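Re: [sim-kitchens] Anyone using the Stadura kitchen pack?

Hi all,

I've had the Stadura kitchen pack on trial for a bit over a month now, so I can answer at least part of the question below. I've been running it with the stock arm and the default range, the one with the marble counters on either side.

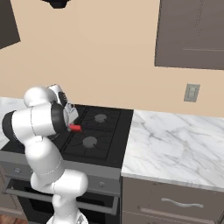
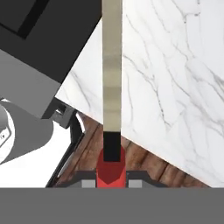 Can you use the pack without buying the Povau planner as well?

You can. The planner is a separate line on the quote and the kitchens load fine without it. I've been driving the arm with our own scripts the whole time, and the only thing I missed was the nice menu for saving start poses. The sales page makes the two look like one product, so read the quote carefully before you sign anything.

On Mar's digest someone wrote:

> We're a small group and we're looking at the Stadura pack for
> pick and place work around a stove and counter. The trial says
> 50 layouts. Are they really different from each other, or is it
> the same kitchen with new paint? And is support any good? We got
> burned on Plornitz last year and I'd like to not do that again.

OK, so the layouts. I'd call it a mixed bag. There are 6 floor plans underneath, and the 50 come from swapping the cabinets, counters and wall colors on top of those. If you're training something that looks at camera images, that's still pretty useful! If you need the arm to cope with a different reach or a tight corner, you'll run through the variety fast. I ended up moving the base around by hand in the layout file, and that got me further than flipping through finishes did.

Setup was easier than I feared. I had the first kitchen open before lunch and most of that was the download. The thing that ate my afternoon was grip settings — the default friction is way too low for small parts, and I kept fiddling with the wrong number. Look for the contact section in the object file, not the one in the gripper file. They both have a friction line and only one of them does anything.

Support has been fine. I wrote in two times and got a useful reply both times, one of them with a patched file attached. Compared to Plornitz that's night and day (I was a customer too, my sympathies).

Price is where I get grumpy. The seat we were quoted is 400 a year, and updates are only included for the first one. I asked what happens after that and got a very friendly paragraph that didn't have a number in it. If anybody here has been through a renewal, please tell me what you paid, off list if you like.

I haven't tried the Rafferty add-on with the drawers and doors that open properly. It's not in the trial. If you get a demo of it, I'd love to hear whether the handles behave when you pull at an angle.

My trial has another couple of weeks on it, so send me things to test and I'll try to fit them in.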